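Madaler Snack Box Review: Three Months of Mystery Munchies

I've had the Madaler box coming to the house since February, which is long enough to have opinions, and if you've met me you know I have opinions about snacks. This one is the mixed Asian snack box, the mid-size version. They do a smaller one called the Llanos (no idea why) and I tried that first, but it was gone in one evening and I'm a grown man who lives with one other person.

The box itself first. It's cardboard, bright green on the outside and white on the inside, and it opens at the top so you can leave it next to the couch and just reach in. I didn't think I'd care about that part. I care about that part a lot! My last subscription, Akasano, came in a padded mailer, and everything in it showed up crushed to a fine dust. So far I've had exactly one broken cracker situation with Madaler, and they were the kind of crackers that break if you look at them.

You don't pick what you get. You fill in a little form when you sign up (allergies, how spicy, sweet or salty) and after that it's up to them. I put medium for spicy and I'd say their medium is honest. My brother-in-law put hot, and he was drinking milk out of the carton by the second bag.

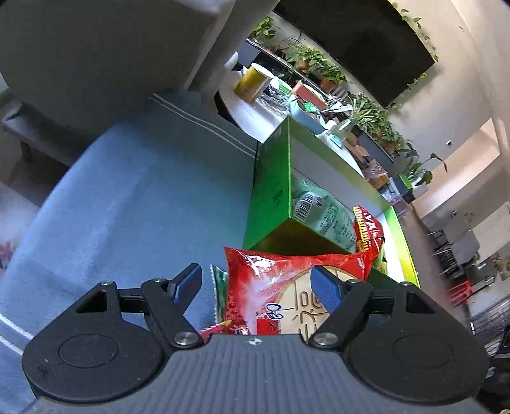 Gilberto Villanueva
8 Jun 2024

The red bags are the ones I always go for first. I can't read the big characters on them, so around here it's just "the red ones," and yes, that gets confusing when there's more than one red bag in the box. I opened what I thought was my favorite last week and got something sweet with sesame, and I was halfway through a ball game and not ready for it. Still ate it.

Which brings me to my main complaint. There's supposed to be a card with every box telling you what's what in English, and mine was missing from two deliveries. I emailed and they sent me a PDF the next day, so fine, but I'm not getting up off the couch to look at a PDF. If you have allergies in the family I would really think about this before signing up. My wife can't have peanuts, so when there's no card, she doesn't touch anything until I've looked every bag up.

Price is $15 a box plus shipping, and shipping is what gets you - mine adds another 8 on top. You can skip a month, and the skip button works and doesn't hide from you. I checked the Drasta box too, which is cheaper, but it leans heavily on candy and I'm a chips person.

Shelf life has been good. I found a bag at the bottom that had been sitting there for weeks and it was as crisp as the day it came. The sweet stuff I can't speak to, it never lasts that long.

Would I buy it again? I already have, the next one ships soon. Four stars, and I'll come back and make it five if the card shows up. Oh, and keep the empty boxes - they're sturdy, and I've got one full of phone chargers in the hall closet.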